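프레드콤브(Predcombe) 시연 수집 회의록, 10월
참석: Narayanan Kurup, Annapurna Joseph, Sudheer Poojary, Capucine Baudry, 그리고 기록하는 나(Aravind Venkataraman)
시작은 오후 2시, 커피 기다리느라 조금 늦었어요!

## 1. 원격 조종으로 집는 법 통일

제일 오래 떠든 안건이에요. Sudheer는 손잡이 장치로 조종할 때 다들 접근 각도가 제각각이라 나중에 학습이 흔들린다고 했고, 나도 동감(사실 내가 제일 제각각이에요). 석류는 꼭지 쪽 왕관을 건드리지 말고 몸통 양옆에 손가락을 두는 걸로 합의했습니다. 손가락을 닫기 전에 잠깐 멈추는 것도 넣기로 했고요. 손목 카메라로 보면 그릇이 흐릿하니까 그릇까지의 거리는 고정 카메라 화면을 보면서 잡기로!
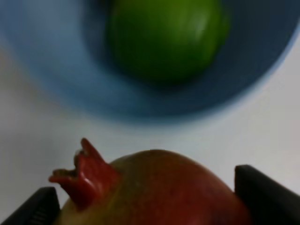
## 2. 시작 배치

Narayanan이 배치표 초안을 가져왔어요. 그릇은 벽 쪽 뒤편, 왼쪽에는 라임, 석류, 빨간 피망을 비스듬히, 오른쪽에는 옥수수와 그 아래 망고. 난 이 배치가 마음에 들어요. 팔이 양쪽으로 다 움직여야 해서 시연이 지루하지 않거든요. 다만 매번 똑같이 놓으면 로봇이 자리를 외워 버릴 테니, 시연 20회마다 물건 위치를 바꾸기로 했습니다.

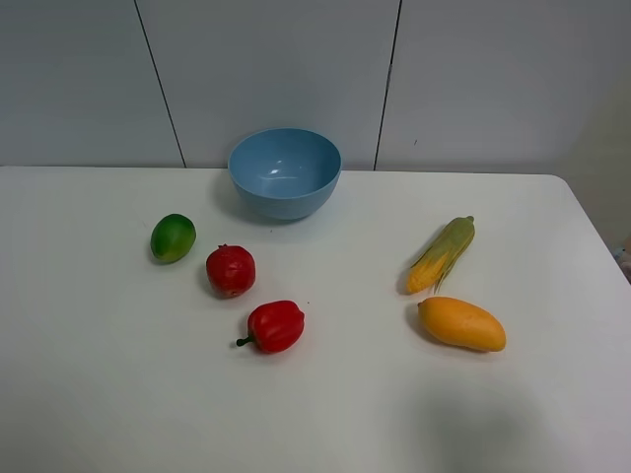 Capucine은 위치만 바꿔서는 부족하고 방향도 돌려야 한다는 의견이었어요. 피망 꼭지가 늘 같은 쪽이면 조종하는 사람 손도 버릇이 든다고요. 반대 없음, 바로 채택. 배치표에 방향 칸을 추가하는 건 Narayanan이 맡습니다.

## 3. 손으로 끌어서 가르치기 vs 원격

Annapurna가 팔을 직접 잡고 끌어 주는 방식도 섞자고 제안했어요. 확실히 빠르긴 한데 사람 손이 고정 카메라에 잡히는 게 문제라서 한참 얘기했네요. 결론은 본 수집은 전부 원격, 손으로 끄는 건 새로 온 사람 연습용으로만 씁니다. 그리고 접근할 때는 그리퍼를 미리 활짝 열고 들어가기로 했어요. 라임 앞까지 가서 급하게 여는 버릇, 저부터 고치겠습니다.
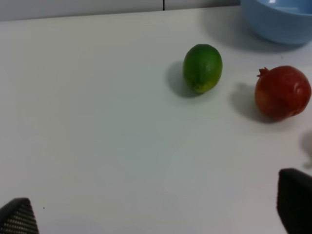 속도도 정했어요. 빈 테이블 위를 지나갈 땐 시원하게 가도 되지만 물건 근처에서는 확 줄이기. 옆 과일을 툭 치면 그 회차는 버리지 말고 '접촉' 표시를 달아서 따로 모읍니다(Sudheer가 이걸로 복구 동작을 연구해 보고 싶대요, 나도 궁금!).

## 4. 수집량과 할 일

목표는 시연 800회. Chacko 저장소에 올릴 때 이름 규칙을 꼭 지켜 주세요, 제발요. 지난번에 이름 틀린 파일 29개를 내가 손으로 다 고쳤습니다.

- Sudheer: 원격 조종 지침 한 장으로 정리
- Annapurna: 연습용 손 시연 순서 만들기
- Capucine: 망고가 그릇에 담긴 상태를 중간 시작점으로 쓰는 회차 설계. 라임, 석류, 피망, 옥수수는 테이블에 그대로 둡니다
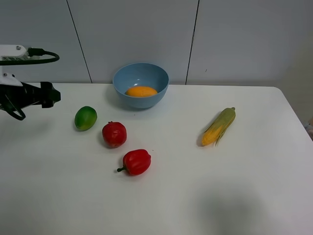 - 나: 표시 항목에 '접촉' 추가하고 Endavano 쪽에 일정 공유
- Narayanan: 방향 칸 넣은 배치표를 다음 회의 전까지

다음 회의에서는 옥수수 얘기부터 해요. 껍질 쪽을 잡을지 알맹이 쪽을 잡을지 오늘 결론을 못 냈어요.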